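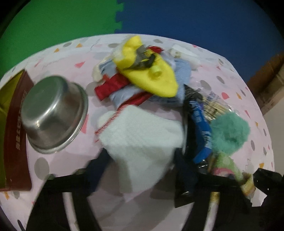
Buy the Table Before the Second Arm

Most equipment budgets I read for small automation projects have the same shape. One large line for the robot, one smaller line for computers, and a line at the bottom called "miscellaneous" that gets cut first. I think the bottom line should be written first.

Consider what a gripper is asked to do on an ordinary tabletop. It has to take hold of a white cloth while a heap of other fabric, a steel bowl turned upside down, a bag of thin wooden sticks and a fuzzy teal ball lie close by. The shiny things reflect and the soft things fold over each other. A budget that pays for the arm and leaves the objects to whatever people bring from home has skipped the hard part of the job.

At Dridlow we planned our last round of spending in October. The first draft put nearly everything into a second Telero arm. The objects were given 400 dollars for the year. I argued for 2,000, and I would argue for it again. Cloth frays. Packaging tears. Anything that gets squeezed all day needs to be replaced with the same thing, from the same supplier, or the results from spring can't be set beside the results from fall.

Fingertips belong in the same conversation. We went through 37 pairs last year and had planned for a dozen. A set of replacement pads from Ospina is cheap, but the wait for them was long, and an arm without pads does no work. Spares should be ordered with the machine, on the same purchase order.

The usual answer is that a second arm doubles the output. It does so only if there is a second table, a second set of objects and a second person to reset them. The Plondwood shop bought its second arm early and logged 321 hours on it in a year. I don't blame the machine for that.

My rule is simple. Price the table, the things on it, the spare parts and the hours of the person standing next to it. Add those up for a full year. Then see how much arm you can afford with what remains. If the answer is one, buy one and keep it busy.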